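News from the Ernwood bench: sorting data, second month 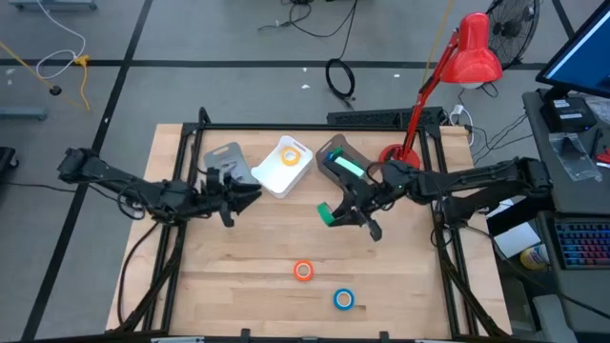
Since August we are collecting examples for the sorting task, and I was asked to write some lines on how it goes. The short answer is that it goes well, but slower than we planned. At the time of writing we have 1491 recorded episodes. The first 1000 came quite fast, and after this we became more strict about what we keep.

For those who did not follow the earlier issues: the task is to take small things from the table and put each of them in the correct container. The operator moves both arms by remote control, and the system records the joint positions together with the camera views. Later the model is trained to repeat the behavior from these recordings. We call the model Ngau, and the recording software is still Ellent, in the version from spring.

The rolls of tape are the most difficult objects at the moment. When a roll lies flat, the two fingers can take it by the outer side or put one finger in the core. Both ways are good, but our operators mixed them freely, and the trained model then stopped halfway between the two. Branwen Prydderch looked through the recordings and found this. Her proposal was to use only the grip with one finger in the core, for every color of tape, and we follow this rule now. Old episodes with the other grip are kept in a separate folder. Please do not delete them, we may want them for a later comparison.

The second change is about the containers. In the first weeks they stood always straight and in the same order, and the model learned the places by heart. Now the operator changes the order before each group of episodes and turns at least one of the trays a little. It is also allowed that a container already has something inside at the start. The lamp can be moved too, but please write the new position in the log.

Some requests to all who record:

Start and finish with both grippers open.
If an object falls from the table, stop the episode and mark it as "failed". Do not pick the object up by hand and continue.
Wait two seconds at the end before you stop the recording.
Write your initials in the log, also for short sessions.

The next training run will use the Gurklow computer, which is free in the evenings after 7 p.m. I will send the results to the list when they are ready. If you would like to try the arms yourself, write to Branwen and she will find a place for you in the schedule. The introduction takes one morning.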